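关于我们

Mekeck是一家做双臂机器人操作研究的小公司，办公室和实验间在Ogola。公司目前的研究集中在一件事上：怎样用数量有限的人工示教，让两只机械臂学会整理桌面，并且在中途出错以后自己接着做下去。

我们不生产机械臂，也不卖整机。对外提供的是两样东西：一套叫Plorgate的训练方法，以及配套的示教整理软件Drisex。合作方用自己的机械臂采集数据，我们负责整理、训练和评测，最后把模型、评测记录和操作说明一起交回去。

公司的由来

公司最早由Sânziana Enache和Kobina Zakaria发起。两人之前都做过工业抓取，抓的是固定位置、固定型号的零件，程序写好以后很少改动。转到日用品以后，原来的做法用不上了。碗的边沿有弧度，叉子贴着桌面，勺柄细长，杯子带把手，每一件都有自己合适的抓法，放下的角度也不一样。

一开始我们按物体写规则，碗一套，餐具一套。规则越写越长，换一张桌子就要重新调。后来改为模仿学习：人操控机械臂完成任务，系统记录图像和关节动作，再用这些记录训练策略。Plorgate的第一个版本是在这个阶段写出来的，当时只是一个给示教分段的脚本，放在Kobina的个人目录里，名字也是他随手起的，后来没有改过。

Plorgate做什么

一般的模仿学习会把一条示教从头到尾当作同等重要的数据。我们在整理记录时注意到，一条示教里大部分时间是手臂在空中移动，这些片段彼此很像，模型很快就能学会。真正容易失败的是接触前后的短短一段：指尖靠近碗沿，夹住，提起，离开桌面。这一段在总时长里占的比例很小，训练时也就分不到多少权重。

Plorgate把每条示教按接触事件切开，分成接近、接触、搬运和释放四段，每段单独计算误差，再按照模型当前的表现调整采样比例。哪一段做得差，下一轮就多看哪一段。切分依据夹爪开合和关节电流的变化自动完成，边界不清楚的片段由人复核。复核在Drisex里进行，界面上两只手臂各占一条时间轴，可以分别标注，也可以锁在一起拖动。

双臂任务比单臂多一层麻烦。右臂在提碗的时候，左臂可能正要去取叉子，两边的阶段并不同步。早期版本用同一组边界切两只手臂，结果一只手臂的接触段里混进了另一只手臂的等待。现在两边各切各的，只在需要配合的地方加一个同步标记，例如一只手臂必须先让开，另一只才能进入。

日常实验

我们的标准任务叫"四件桌面"，使用一只灰色杯子、一只橙色的碗、一把银色叉子和一把金色勺子。桌子是白色的长方形桌，左右两只机械臂从桌子的近侧伸进来。物体的初始位置每次都会变动，叉子和勺子的朝向也会变，碗有时离右臂很近，有时靠近桌子中间。

选这四件东西是因为它们对夹爪的要求差别大。碗可以夹边沿，夹住以后容易转动；叉子和勺子很薄，指尖要贴近桌面；杯子立着，碰到侧面就可能倒。四件放在一起，先动哪件、后动哪件也会影响结果。

背景我们不做布置。实验间里平时有什么就留什么，桌子后面的架子、纸箱和袋子照常放着。Enache坚持这样做，她认为在空房间里训练出来的策略，到了合作方那里第一天就会出问题。
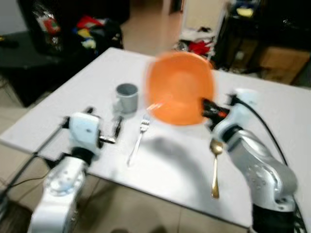 Glória Gouveia对标准任务的评分方式提过不同意见。她说，只看碗最后有没有放到位，会漏掉很多信息，提起以后在夹爪里滑了一下、又碰巧放正的，和一路稳稳拿过去的，不应该得同样的分。她还建议把搬运段的姿态变化单独列出来，让合作方自己判断能不能接受，因为装着东西的碗和空碗是两回事。

这条意见我们采纳了一部分。现在的评测表里，每次试验除了最终结果，还记录四个阶段各自是否通过，搬运段另有一栏写姿态偏差。总分仍然保留，合作方大多还是先看总分。Gouveia希望取消总分，这一点内部还没有定论。

数据从哪里来

当前版本的Plorgate使用2,000条示教训练，全部在Ogola的实验间采集。每条示教由一名操作员完成，开始前随机生成一张摆放图，操作员照图摆好物体，然后开始操控。做得不顺的也保留，前提是操作员自己把它纠正过来了，中途放弃的另外存放，不进入训练。

这2,000条里有390条带有明显的纠正动作，比如第一次没夹住、退回来重新对准，或者夹偏以后放下再夹。最早整理数据时，我们把这类记录当成次品删掉了，剩下的看起来很干净，训练出来的模型却有一个毛病：一旦第一次没抓住，它会照样抬手，空着走完后面的全部动作。把带纠正的记录放回去以后，空手走完全程的情况明显减少，模型会停下来再试。

Abdul-Rahman Bawa负责示教规范。他给操作员写的要求很短，主要是这几条：

开始前两只夹爪都张开，停在桌面上方。
碗从边沿夹，不要从底部托。
叉子和勺子夹柄的中段，夹之前先让指尖对准柄的方向。
夹偏了就慢慢放回去，不要在空中松开。
两只手臂距离太近时，先让没有拿东西的那只退开。

规范每隔一段时间会改。五月那次改动删去了"尽量一次完成"这一句，因为操作员看到它以后会变得很谨慎，动作慢，纠正动作也少了，采来的数据和之前的对不上。那一批数据现在仍然单独标记。

下一个版本计划把示教增加到3,000条，新增部分主要用来覆盖叉子和勺子靠得很近的摆法，以及杯子把手朝向不同方向的情况。碗暂时不再大量补采，目前碗的接触段已经是四件里误差最低的。
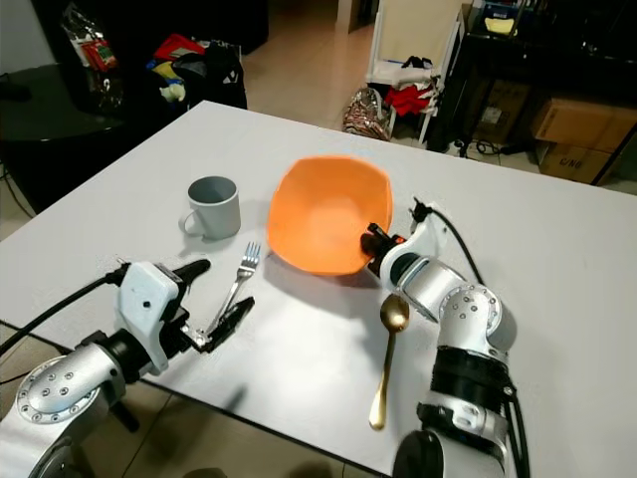
叉子的结果一直不如碗。夹爪指尖有厚度，叉柄离桌面又很近，高度差一点，要么压在桌上，要么从柄上方合拢，什么也没夹到。我们试过两个办法。第一个是在接近段里加入更密的高度采样，有效果，但训练时间变长。第二个是让策略在合拢之前先轻触桌面，用关节电流确认高度，再抬起一点合拢。后一种更稳，动作也更慢，合作方里做演示的不太喜欢，做长时间运行的比较欢迎。现在两种都保留，由配置文件选择。

勺子还有一个单独的问题。勺子表面反光，灯光角度一变，图像里的轮廓就跟着变。在同一间屋子里训练和测试时看不出来，换到另一间，勺子的接近段误差会上升，其他三件变化不大。我们没有换成哑光的勺子，做法是在采集时调整灯光，并把灯光设置写进每条记录。

我们怎样报告结果

结果报告由Elsie Hollis编写，训练模型的人不参与评分。评测用的摆放图在训练开始前就生成并封存，训练期间不打开。评测时由另一名操作员按图摆放，机械臂自主运行，操作员只在需要急停时介入，每次急停都计为失败，并写明原因。

报告里会列出失败的试验，按阶段归类。常见的几类是：接近段偏高，接触段夹偏，搬运段碰到别的物体，释放段松开过早。每一类附有对应的记录编号，合作方可以在Drisex里打开原始数据，自己拖动时间轴看。有的合作方看过以后会要求改判，改判要由双方各出一人确认，原来的判定也留在表里。

目前还做不到的事，我们也写在报告中。Plorgate不处理叠放的物体，碗里放着叉子时，它会把两者当成一件。它也没有在透明容器上测试过。桌面高度变化较大时需要补采示教。两只手臂之间传递物体的任务正在做，还没有可以公布的数字。

团队分工

Sânziana Enache：研究方向、实验间管理。
Kobina Zakaria：Plorgate的训练代码、双臂同步。
Abdul-Rahman Bawa：示教规范、操作员培训、数据复核。
Elsie Hollis：评测与结果报告。
Glória Gouveia：Drisex的设计与维护，合作方技术支持。

操作员按项目聘用，人数随采集计划变化。新来的操作员先用几天时间练习空夹爪移动和单件抓取，再做四件的完整任务。练习期间的记录不进入训练集，Bawa会挑出一些，和操作员一起在Drisex里看一遍。

合作方式

合作通常从一次小规模的可行性测试开始。对方把要处理的物体寄到Ogola，附上现场桌面的尺寸和照片，我们先采少量示教，看四个阶段里哪一段最难，再商量要不要继续。物体需要每种寄两件，一件用于采集，一件留作评测。易碎的请多寄一件。

如果对方已经有自己的示教数据，也可以直接送来整理。Drisex能够读取常见格式的图像和关节记录，要求是两只手臂的时间戳来自同一个时钟。时间戳不同步的数据我们也接过，修起来很费时间，报价会高一些。没有夹爪开合记录的数据暂时不接。

所有示教数据归采集方所有。未经书面同意，我们不会把一家合作方的数据用于另一家的模型。标准任务的摆放图生成脚本和评分表可以索取，来信时请写明机械臂型号和夹爪行程，Hollis会回复对应的版本。

参观实验间需要提前预约，一般安排在上午十点以后，十点之前是机械臂的校准时间，门不开。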